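Luggage chain says you are packing wrong, and would like to sell you the fix

9 November 2024

A luggage retailer that wants Australians to stop rolling their clothes has put a number on how much room we are all wasting. The number is 18 per cent, and after a week of asking where it came from, we are not much the wiser.

Kasta, which sells suitcases and travel accessories from its shop in the Eller arcade and online, has launched a packing plan it calls the Oda layout. The idea is that a suitcase should be filled flat, in zones, with folded clothing on one side, soft odds and ends beside it and a pouch for anything small. Customers who follow the plan are said to fit 18 per cent more into the same case than those who roll.

The plan is free to read. The pouch it calls for costs $19, and most of the diagrams in the leaflet show more than one.

According to the company, the layout was developed after a survey of 2546 shoppers, who were asked how they packed and how satisfied they were with the result. A large share said they rolled their clothes and a large share said they ran out of space. Kasta has joined the two together, although the summary it sent us does not say whether the people who ran out of space were the ones who rolled. It doesn't say how big their suitcases were, either, or how long they were going away for, and you would think both would matter.

We asked for the full results and were told they were commercial in confidence. We asked if the 18 per cent came from the survey or from measuring something, and got back a paragraph about customer journeys.

A second email was more useful. It said the figure was based on "internal packing comparisons" using a single size of case and a standard set of clothing. Asked what was in the standard set, the company said it was typical of a short warm-weather trip. Anyone heading to Hobart in September with a puffer jacket and a pair of boots may find their results differ.

Folding against rolling is an old argument, and it hasn't been short of people claiming to have settled it. Rollers say their method keeps creases out and lets you see everything at once. Folders say rolls leave gaps between them and go lumpy when the case is stood on end. Both sides have a point, and both tend to be picturing a case full of T-shirts. Jeans take up what jeans take up. Fabric squashes to a certain extent however you arrange it, and then the zip won't close.

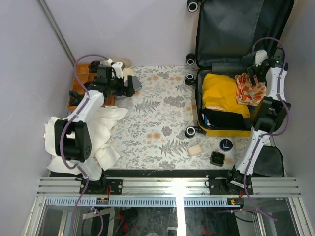
The zone idea at the heart of the Oda layout is the part that deserves a fair hearing. Most of us start a suitcase with the first thing off the bed and finish it by kneeling on the lid, and deciding beforehand where the clothes will go is no bad habit. It doesn't take special equipment. With a yellow garment folded in the base, a red-and-white patterned cloth to the right of it and a black pouch below, an open case already has its zones, and you can see what goes where without reading a leaflet. The lid wants something behind it, too, and a table pushed against a wall does that job well. Kasta's instructions say to pack on the floor, where the lid falls back flat and takes up as much carpet again as the case does.

Where the plan begins to strain is in the steps. There are five of them, and step four is to take everything out and check the weight of each zone. The leaflet suggests allowing time for this the night before you leave. It doesn't suggest how much time, and we'd be surprised if many people with a six o'clock flight got as far as step four.

Step two asks you to fold each garment to the width of the pouch, so that clothes and pouches sit in neat columns. That works if you own the pouch. If you own some other pouch, or a zip-lock bag from the kitchen drawer, the columns don't line up and you are back to using your judgment. The company says the dimensions were chosen for "maximum compatibility". They are compatible with the Kasta case, certainly. We put one into an older suitcase belonging to this office and it left a strip down the side that was too narrow for a second pouch and just wide enough to lose socks in.

There is also the question of weight, which the launch material barely mentions. Travellers with checked luggage are often stopped by the scales well before they run out of room. Fitting more in is no great help to somebody who is already over the limit, and it could cost them at the counter. On cabin bags the same thing applies with less slack. If the extra space is real, the sensible thing to do with it may be to leave it empty on the way out and bring something home in it.

Kasta is not the only business to have gone down this road. Unell, which sells storage boxes and drawer dividers, put out a holiday packing checklist in September that recommended sorting small items into a compartment tray before they go anywhere near the suitcase. It was a bit of an ad for trays. It was also decent advice, as chargers, plugs and medicines are the things people forget, and laying them out where they can be seen is a cheap way to notice what's missing. Any tray with divisions will do. A muffin tin will do. The Unell checklist made no claims about percentages and ran to a single page.

We tried the Oda layout ourselves, for what a trial of one suitcase is worth. Everything for a four-night trip went in folded, by zones, and the case closed. Then it all came out again and went back in rolled, and the case closed. The folded version looked tidier and it was quicker to find a clean shirt. The rolled version had a bit of room left at the hinge end, which we filled with a pair of thongs. Neither attempt came anywhere near showing a gap of 18 per cent, though we accept that we were not using the recommended pouches in the recommended number.

The creases were about the same.

In its final response, Kasta said it stood by its figure and that customer feedback had been "overwhelmingly positive". It said it might publish more detail on its testing next year and that shoppers could see the layout demonstrated in store. We went to look. The demonstration case was beautifully packed, with every fold square to the next, and it held no shoes, no toiletries and nothing with a sleeve longer than the elbow.

The leaflet is available at the counter at no charge. It is worth picking up for the page on zones, which can be followed with whatever bags are already in the cupboard. The pouches come in one size and, according to the label, should be hand washed and dried flat. Returns are accepted within the usual period if the tag is still attached, so it would be wise to try one in your own suitcase before cutting it off.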